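Home | About | Programs | Join Us | Contact
Print this page | E-mail this page
Reading time: 2 minutes

Call for Participants: Community Furniture Repair Course, Larnska Center

The Larnska Center invites applications for its spring course in the repair and care of household furniture. The course begins in April and runs for 11 weeks, with one evening session each week from 6:30 p.m. to 9:00 p.m. There are 19 places.

The course is open to adults who live or work in the Groramholm district. No previous training is required. Participants will learn to reglue chair joints, patch damaged veneer, replace drawer runners, and clean and refinish tabletops. Each participant is expected to bring one small piece of furniture from home – a stool, a side chair, or a nightstand is suitable – and to work on it during the second half of the course.

Instruction is led by Zdenka Radulović, who has taught furniture repair at the Center for six years. Eleri Gethin will teach the two sessions on finishes. Hand tools, glue, and sandpaper are supplied.

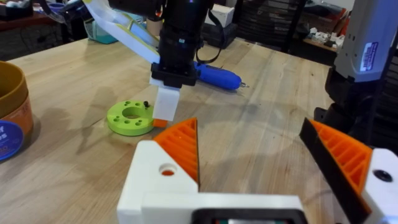 Workbench top in pale wood, with visible grain and small knots.

The fee is $100, payable once a place has been confirmed. A limited number of reduced-fee places are available to applicants receiving housing or income support, and these applicants should say so in their letter. Fees cannot be refunded after the second session.

To apply, please send a letter of no more than one page stating your name, address, and daytime telephone number, the piece of furniture you wish to repair, and any earlier experience with woodwork. Applicants who need help with access to the building or with lifting should note this as well. Letters may be left at the front desk or sent by e-mail to the course office, marked for the attention of Consuelo Carrillo.

Applications will be reviewed by Ms. Carrillo and Biljana Georgiou. Preference will be given to applicants who have not attended a course at the Center before. All applicants will receive a written reply, and those not offered a place may ask to be added to the waiting list for the fall course.

Back to Programs | Print this page | E-mail this page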